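**Where can I see the film "Skurkmont"?**
It opens in November at the Carero cinema. Tickets are sold at the door and on our website.

**How long is it?**
The film is 114 minutes, without a break.
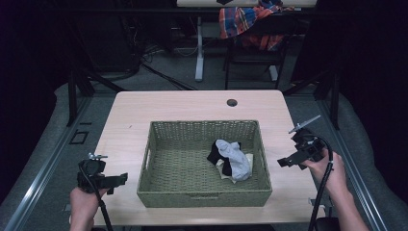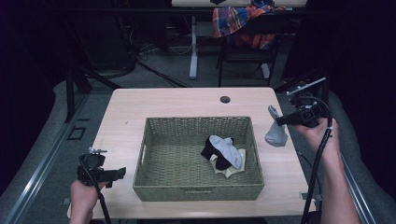
*Reading time: 3 minutes*

**Is it based on a book?**
No. The script was written for the screen by the Viklund company, which also made the short film "Handness".

**Is it suitable for children?**
We recommend it from 11 years. There is one loud storm and a sad funeral.

**Are there subtitles?**
Yes, in English at all evening shows. For the afternoon shows, please ask before you buy.

**Can I bring a group?**
Yes. The big hall has 411 seats. Groups of over 4 persons should write to us first.

Last changed: July 27, 2021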